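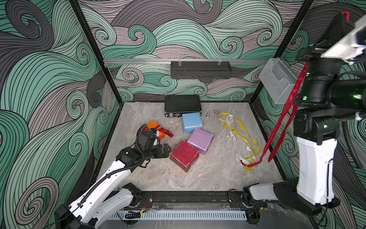
The Masia is a two-arm bench cell that Kiltden rents out by the week, and the company's pitch is that a small business can find out what robots are good for without buying any. The arms bolt to a rail along the front of the floor, the walls go up behind them, and everything the customer wants handled goes in the middle. Lately a lot of that has been gift wrap. A typical load is a few small boxes in different colors and more ribbon than anyone would want to untangle, with one long red length in the right gripper and the left hand down over an orange box with a bow on it. The bolt and the copper-toned ring near the back are there for the parts people, who share the same week.

Gift packing is a fair test of a robot because so little of it stays put. A box has six sides and they stay where they are. Ribbon has no shape until somebody gives it one, and it loses that shape when it's set down. Wrapping paper dents. A bow that survives a hand reaching in from the side may be flattened by one coming from above.

Kiltden's rental starts at $900 a week for the cell, both arms and a laptop with the control software. Delivery is extra, and so is an operator if you don't want to use your own staff. The rate applies to bookings made after April 30, 2024. Customers already on the calendar keep the price they signed for.

I spent two days with the Masia at Urquhart, a gift and stationery packer that ships hampers and boxed sets for other companies. Urquhart had the cell for three weeks. Angelica Evangelista runs the packing floor there and had asked for it after a bad holiday season in which she couldn't fill the evening shift.

"I didn't want a demo," she said. "I've seen demos. I wanted to put my own boxes in it and see what it dropped."

It dropped plenty in the first week. Flat boxes were the worst, especially glossy ones lying at a slant. The gripper fingers would close on the upper edge, lift one side and let go. Square boxes with a matte wrap went better from the start. By the second week the staff had worked out that a flat box should be nudged against something heavy before it's picked up, and they taught the arms to do that.

Teaching is the main thing you are paying for. The Masia comes with a pair of lightweight hand controllers that copy their movements to the arms. You hold one in each hand, stand at the front, and do the task yourself through the machine. After enough repeats the software tries it alone. Kiltden recommends starting with short tasks and lots of repeats, and that matches what I saw. "Move the blue box next to the case" was usable after an afternoon. "Lay the ribbon across the lid" took most of a week and still needed a person nearby.

Rodel Cruzado did most of the teaching. He had packed at Urquhart for six years and had never used a robot before. His advice to anyone trying it was to slow down. The arms will follow a quick movement, but the recordings made from quick movements are sloppy, and the software learns the sloppiness along with everything else. He also thought people should take turns of no more than 20 minutes. Holding the controllers is tiring in the forearms in a way you don't notice until you pick up a coffee. 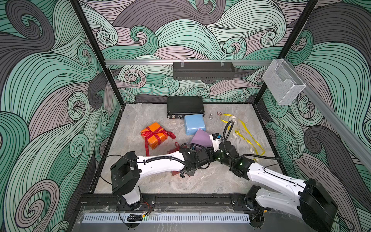 The hard part with two arms is the shared space in the middle. Each one can reach well past the center of the floor, and most of the useful jobs happen there. The software will stop both arms if it predicts a hard contact, but it lets them brush each other at low speed. Kiltden says this is on purpose, and that a cell which froze at every light touch would never tie anything. Cruzado agreed after a few days. In his first session he had set the contact limit as cautious as it would go, and he spent more time pressing the reset key than moving boxes.

The limit is a slider in the settings menu. I would have liked a separate value for each task. At the moment you change it by hand and have to remember to change it back, and twice while I was there someone forgot.

Then there are the walls. The cell can be ordered with plain panels or with Skinside, a set of printed linings that cover the back and the sides. The one at Urquhart had big swirling waves in mint, gray and a dusty mauve, outlined in black, and it is a lot to look at for eight hours. The reason for it is dull enough. A system trained in front of a blank wall can come to depend on the blank wall, and then do badly when it is moved to a shelf with stock on it. A busy pattern, swapped for a different one now and then, is meant to keep it from getting attached to the background.

A Skinside set costs $482 and includes three patterns. Changing one took two people 11 minutes, with some swearing at the corners, where the lining has to tuck in behind the posts. I can't say how much it helped. Urquhart only used the one pattern for most of the rental and didn't run a comparison. Kiltden has its own results on this but wouldn't share them in a form I could check.

Lewis Ogilvie handles rentals for the company and came by on the second day. I asked him who sends the cell back early. He said it's mostly firms who expected it to work at the speed of a packing line. "If you need a box every four seconds, you need a different machine. We tell people that on the phone and some of them book it anyway."

Speed is the plain weakness. On the tasks it knew well, the Masia took three or four times as long as Cruzado's hands did. It doesn't take lunch, and Evangelista had hoped to leave it going in the evening, but the rental terms say a trained person has to be in the room while the arms are powered. That rule is sensible for a machine with this much reach. It also cancels a good part of the labor saving, and anyone doing the sums should put it in.

Setup was easier than I expected. The cell arrived on two pallets and was running by midafternoon. You need a level floor, an ordinary outlet and enough room to walk all the way around. The cabling is tidy at the front, where it runs in a slotted duct under the rail, and less tidy along the arms themselves. The corrugated cable on each arm is tough but it loops out at the wrist, and ribbon likes to find it. Urquhart's staff took to checking the wrists each time they cleared the floor. A sleeve or a few extra clips would help, and Ogilvie said one is planned for September.

The hanging storage at the back is handy. Urquhart kept it light, on the advice of the manual, which sets a low weight limit for anything hung from the rail. The clear open-top holder in the corner is a good size for cards and tags.

Support is by phone and was good both times I heard it used. Vangelis Psarras picked up on the first call, looked at the log remotely and found that a wrist camera needed recalibrating. The whole thing was over before the kettle boiled. The second call was about exporting recordings and took longer. You own what you record, and the contract says so clearly, but the export tool splits every session into separate files and names them by number. Urquhart finished its three weeks with 3,702 of them. Ramil Manalo, the company's one IT person, wrote a script to sort them and has offered it to Kiltden.

Evangelista isn't buying a cell. She has booked another three weeks in the fall, before the holiday orders start, and this time she wants to try only the square boxes and the cards, and leave the ribbon to people. She has also asked for the plain wall panels, at the request of the two packers who sit facing it.

Rentals are for one week at the least and eight at the most. Training for two operators is included in the first week, and extra operators can be added for a fee that Kiltden quotes by location.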